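Peel Adhesion in Boiled Eggs as a Function of Storage Time
Course project report, 30/04/2018

3. Procedure

Eggs were bought from the Hodis farm store in one lot and held at refrigerator temperature for up to 25 days. Each batch of 8 was lowered into boiling water, cooked for the set time and moved to an ice bath. Shells were cracked at the wide end and removed by hand under running water. White lost with the shell was weighed on a Plukus bench scale.

4. Results

Fresh eggs lost the most white. The loss fell quickly over the first week of storage and then leveled off. Membrane pH was not measured directly, so the link to carbon dioxide loss through the shell rests on the sources in Section 2. One batch was cooled in air and is left out of the fit.
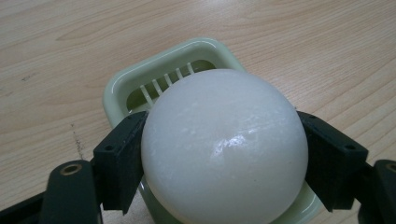

Department of Food Science, Damel College

5. Sources of Error

Peeling force depends on the person. Rotating the task between three students spread this effect but did not remove it. Slices were used only to check yolk centering, and the spacing of the slicer wires limits that reading. Shell thickness was not recorded.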